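Hi! I look after the block-sorting cell at Skama, up on the second floor of the Tiltmont building, and I need a part-time cell tech starting in April. It's 10 hours a week — mornings are best, but I'm flexible.
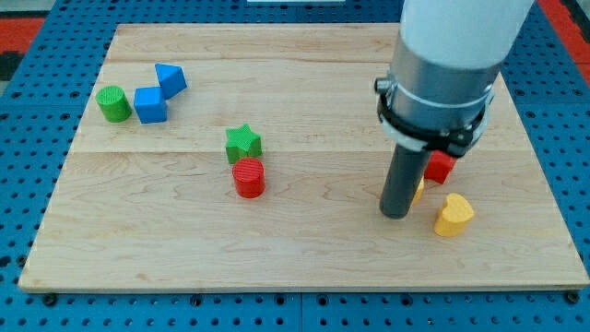
*The Skama cell, with the rod, the board and the blocks.*

You'd check the clamp band, keep the board in position, wipe things down and log every fault (we're at 407 so far, sorry!). I'll teach you the arm — just be handy with a hex key. Drop by room 300 or leave a note at the Zilton desk.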